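Ticket: Ground totals wrong after import
Product: Flirnlow match log
Status: Closed, fixed
Opened by: Lucinda Ferreira
Assigned to: Crisanto Dizon
Date opened: 19 February 2024

Original report

I keep a log of every Ternville match I have been to. Before the last update my page said I had been to Plollcombe Stadium 47 times. Now it says 51. I have not been to a match there since the update. My all-matches total has also gone up by the same amount. I compared it with my paper notebook and the notebook agrees with the old number.

I noticed because the "most visits" list on the Ternville supporters page now has me in first place, above Margareta Dinu, and she has been to more games there than I have. She wrote to me about it. I would like my number put right and the list as well.

I am using the website on a laptop. I get the same number on my phone.

First reply, Crisanto Dizon

Thanks for the report. Please try these and tell me the result of each.

Log out, close the browser, log in again and open Grounds, then Plollcombe.
Turn off "Include friendlies" in the filter and write down the number.
Turn off "Include neutral games" and write down the number.
Export your log as a spreadsheet and attach it to this ticket.

Please don't delete any matches yet. If there are doubled entries I need to see them as they are.

Reply, Lucinda Ferreira

Logged out and in again: still 51.
Friendlies off: no change. I have never logged a friendly there.
Neutral games off: it drops to zero, which makes sense, they are all cup ties and finals played on neutral ground.
Export attached. I sorted it by date and could not see the same date twice.

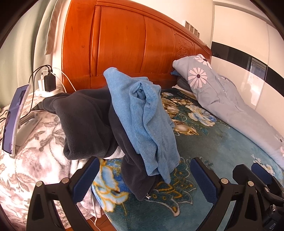
Checks on our side

I loaded the export into the test copy and got 51 there too, so it isn't a display fault. The rows are real rows in the log.

Sorting by date does not show the problem because the doubled matches don't have the same date. Sorting by opponent and score does. There are four pairs where the opponent, score and competition match and the dates are one day apart. In each pair one row has the source "user" and the other has the source "archive".

All of the matches in those pairs are Hutchins Cup finals. I looked at the rest of Lucinda's cup games at Plollcombe, the semifinals and so on, and they are fine.

Where the extra rows came from

The last update brought in the Ternville archive, which is a file of 1,264 competitive matches that Anika Calloway put together from programs and newspaper reports. When the archive was loaded, the importer tried to match each game to the games people had already logged. If it found one, it was supposed to link them. If it didn't, it left the archive game alone and offered it as a suggestion.

The matching rule uses date, home team and away team. For the Hutchins Cup finals the archive has the date of the newspaper report, which is the day after the game. The date didn't match, so no link was made.

That alone would only give a wrong date in the archive. The second part of the problem is "Fill my seasons." A user who turns this on gets every match in a season they have marked as "went to all." Lucinda has it on for several seasons. So the importer saw finals she had supposedly missed and added them.

Question to Anika Calloway

Are the dates for the Hutchins Cup finals the date of play or the date of the report? I have found four where our users have the day before.

Reply, Anika Calloway

Date of the report, sorry. The finals came from a different set of clippings than the league games and I typed in the date at the top of the page. I meant to go back over them. It will be all the finals in that run, including ones Lucinda didn't go to. League games were taken from programs and should be right. I can send a corrected file.

One more thing while you are in there. One of those finals was a replay. The first game and the replay were both at Plollcombe with the same score. Please don't let anything merge those two. They are separate matches and people who went to both should be credited with both.

Workaround until the fix

Go to Settings, Seasons.
Turn off "Fill my seasons" and save.
Go to My Log and filter by source "archive."
Hide any final that you already have under its real date. Use Hide. Delete will also remove your notes if the match is linked later.

Hidden matches are left out of totals within a few minutes. The supporters page is only refreshed overnight, so the list there will lag behind. 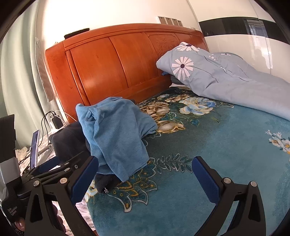
Carved wooden headboard with a black brush on the top rail

Reply, Lucinda Ferreira

The workaround did it. I hid four and I am back to 47. Margareta did the same on hers and says her number went down too, so she had extra ones that neither of us had spotted. The supporters page was right the next morning, with her on top.

I was at both the final and the replay Anika mentions. I checked and I still have both.

Fix

Corrected file received from Anika and loaded in test, then live.
Matching rule changed. If the teams, score and competition are the same and the dates are one day apart, the importer now asks the user and adds nothing by itself.
Replays are marked as their own type and are never offered for merging.
"Fill my seasons" no longer adds a match from the archive without showing it first.
Cleanup run on all logs with a doubled final. Over 431 logs were changed. Notes and ratings were kept on the user's own row.

Dineo Kekana checked a sample of the changed logs by hand against the corrected file. She found one where the user had typed the report date themselves, so both rows were wrong in the same way. That one was fixed by hand and the user was told.

Note for anyone who hid matches

You don't need to unhide them. The cleanup removed hidden duplicates as well. "Fill my seasons" can be turned back on.

Still open, moved to a separate ticket

Ground totals count an abandoned game as a visit but the season page doesn't. Margareta raised this and wants it to count in both. Lucinda doesn't. Left as it is for now, to be looked at in July.

Closed by Crisanto Dizon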